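A secretária partilhada e a arte de a deixar em paz

Há uma hora, ao fim da tarde, em que um escritório pequeno mostra aquilo que é. Na Macedo, que trata de papéis alheios há mais tempo do que gosta de confessar, essa hora chega quando alguém precisa de um canto para trabalhar e o único canto livre tem uma caixa de cartão em cima. Foi por ali que quisemos começar esta reportagem sobre mesas de trabalho, porque as mesas das revistas, com um vaso e uma vela, já toda a gente as conhece -- e ninguém trabalha nelas. Esta tem tampo claro, um rato cor-de-rosa e, ao longo da parede, uma estante branca que aceita tudo o que lhe dão.
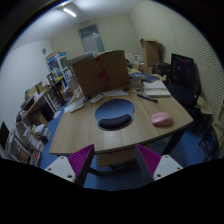
Na Netotel fizeram o contrário, e com algum orgulho: tiraram as estantes todas em fevereiro e em abril já andavam a pedir caixas emprestadas, porque os papéis, explicaram-nos, não desaparecem só por deixarem de ter prateleira.

É uma lição que custa a aprender. Passámos uma manhã inteira com a equipa da Tendodwood, que desenha mobiliário de escritório e visita umas 70 empresas por ano, e a primeira coisa que lá se faz é ver o que fica à mão e o que fica longe. O teclado, o rato, uma caneta que escreva: isso é o coração da mesa, e deve caber num espaço que o braço alcance sem esforço. Depois vêm os livros que se consultam todas as semanas, e só depois, bem lá para trás, as coisas que estão de passagem e acabam por ficar. Um tapete de rato com apoio para o pulso parece um luxo pequenino, mas quem passa quatro horas seguidas a preencher folhas acaba por lhe ganhar uma afeição que não tem a muitos colegas.

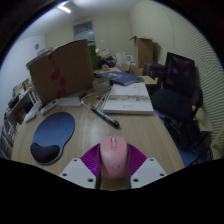
Os cabos merecem um parágrafo só para eles, coitados. A Tendodwood recomenda que se juntem em molho e que desçam todos pelo mesmo lado, e que a extensão fique onde se lhe chegue sem ter de rastejar. Já a Wukow, que vende calhas para os esconder, prefere que não se vejam de todo -- gostos, e também negócio, claro. Nós experimentámos as duas coisas na redação durante duas semanas e ficámos pelo molho, preso com uma fita de velcro que sobrou de outra arrumação. 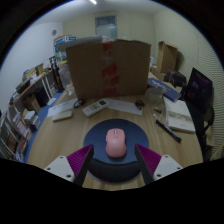

E a caixa grande, deve sair logo da mesa?
Convém abri-la primeiro e distribuir o que traz no próprio dia; o cartão segue depois, espalmado, para a reciclagem.

Na Macedo prometeram tratar do assunto antes do fim do mês. Deixámos-lhes a fita de velcro que restava e ficámos de voltar para ver a estante.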